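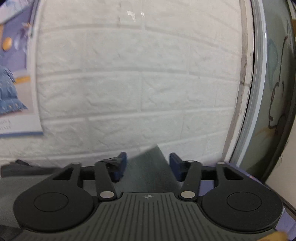

Buenas tardes a todos:

Contesto a lo de Bríd sobre el cuarto pequeño, que se quedó sin responder desde el lunes. El cuarto es el que hace de dormitorio y de sitio para doblar la ropa. Yo no pondría ninguna balda más de momento. La pared blanca, la del dibujo de ladrillo, la dejaría como está, y si hace falta guardar algo más usaría los bajos de la cama, que para eso compramos las dos cajas de Dositz. Siguen en el pasillo, sin montar.

Bríd Ó Gríofa escribió:
> He estado mirando el cuarto y no me aclaro con la ropa de cama.
> ¿La colcha de cuadros se queda puesta todo el año o se guarda
> en verano? ¿Y la manta de forro polar va encima o al armario?
> Lo pregunto porque en la lista de Bandale aparece una balda de
> 200 cm y no sé si pedirla. Si vamos a tener que guardar mantas,
> la pido. Si no, me ahorro el porte.
> Otra cosa: la ropa doblada, ¿dónde la dejo hasta que cada uno
> pase a recogerla?

Por partes.

La colcha se queda puesta todo el año. Es de tejido de gofre, pesa poco y no da calor, y si se guarda doblada mucho tiempo luego salen las marcas y hay que estirarla otra vez. Se lava en casa, con agua fría, y se tiende a lo ancho.

La manta gris también se queda en la cama, pero suelta, no metida por debajo del colchón. Quien tenga frío se la echa por encima y ya está. En junio la bajo yo al armario de la entrada, en la funda de Rellell que sobró del edredón - esa funda tiene la cremallera floja, conviene no llenarla demasiado.

La ropa doblada, encima de la cama, en la esquina del fondo, contra la pared. Un solo montón y bajo, que si no se cae al sentarse alguien. Primero lo grande y lo pequeño arriba.
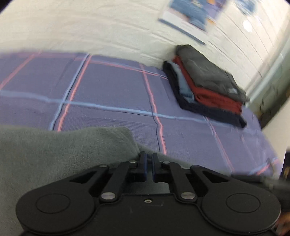
La cama, con la colcha, la manta y la ropa doblada al fondo.

De la balda de 200, mejor esperar. Si en marzo vemos que falta sitio la pedimos entonces, y de paso miramos si la pared admite tacos, que no lo tengo claro. El taladro Hämmerli lo tengo yo en el trastero, por si alguien lo anda buscando.

Falta decidir quién sube las cajas. Yo puedo cualquier tarde a partir de las siete.

Un saludo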